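Drying Time and Dimensional Change in Cotton Towels Under Shared Laundry Conditions

Final report, Applied Textiles Laboratory
Group 2

1. Background

The Hurow residence hall replaced its bath towels in May. The old stock was a mid-weight cotton terry sold under the name Purier. The new stock, Drarkus, is a heavier terry in the same nominal size. Residents reported that the new towels came out of the dryer damp at the hems after a standard cycle, and many began running a second cycle. Our group set out to measure the difference in drying behavior between the two products and to check whether the heavier towel also shrinks more.

Cotton holds water in two ways. Free water sits between the yarns and in the loops of the pile, and most of it leaves during the spin. Bound water is held inside the fiber and leaves only with heat and moving air. A heavier pile increases both, but the hem is a separate problem. It is folded and stitched, so it has several layers of cloth and no loops, and air reaches only the outer surfaces. 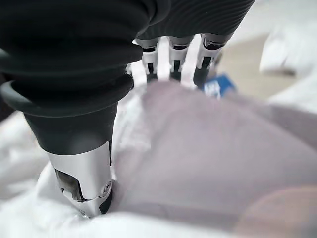
Figure 1. Close view, metal tip and ribbed black covering.

2. Method

We used 20 towels, split evenly between the two products. All had been washed before the first trial to remove finishing agents, which repel water and would have given low readings for absorbed mass. Each towel was conditioned flat overnight in the lab, weighed, and measured along both edges and across the middle.

Washing was done in the hall's front-loading machines on the warm setting with the detergent dose printed on the package. Loads were kept to one product at a time. After the final spin each towel was weighed again, and the difference from the conditioned mass was recorded as retained water.

Drying was done two ways. Half of each set went into a tumble dryer on medium heat. The other half was hung on a rack in the lab with the windows closed. Rack-dried towels were weighed at regular intervals until two consecutive readings agreed. Tumble-dried towels were weighed only at the end of the cycle to avoid opening the door and losing heat.

Hem moisture was judged separately with a pin-type meter. Readings were taken at the same corner of each towel. The meter is calibrated for wood, so its values were treated as a ranking only.

3. Results

The Drarkus towels retained more water after the spin in every load. In the tumble dryer they needed around 28 minutes longer to reach conditioned mass. The body of the towel dried before the hem in both products, and the gap was wider for Drarkus.

Shrinkage was small for both. It was greater along the length than across the width, as expected from the higher tension on the lengthwise yarns in weaving. Tumble drying produced more shrinkage than rack drying. The difference between the two products was within our measurement error.
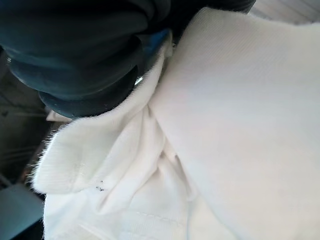
Pacheco, reviewing the draft, objected that conditioned mass is a poor end point for residents, who stop the dryer when a towel feels dry to the hand. A towel can feel dry in the pile while the hem is still well above that point.

We accept this. The tumble results therefore overstate the time most residents would choose to run the machine, and they should be read as a comparison between products. A touch test with several raters would be a useful addition.

4. Sources of error

Room humidity was not controlled. It was logged at the start and end of each rack trial, and it rose in the afternoon sessions when other groups were using the sinks. 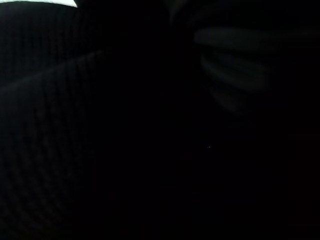
Edge measurements were the second weak point. Terry stretches easily when handled, and a towel pulled straight by one person can read longer than the same towel laid down by another. One member took all edge measurements after the first load for this reason, and the first-load lengths were discarded.

5. Recommendations

The hall should raise the final spin speed for towel loads before extending the dryer cycle. Loads of Drarkus should be smaller than the loads used for Purier. Residents who rack-dry should hang towels with the hems apart and turn them once.

Raw masses and meter readings are in Appendix A. Humidity logs are in Appendix B.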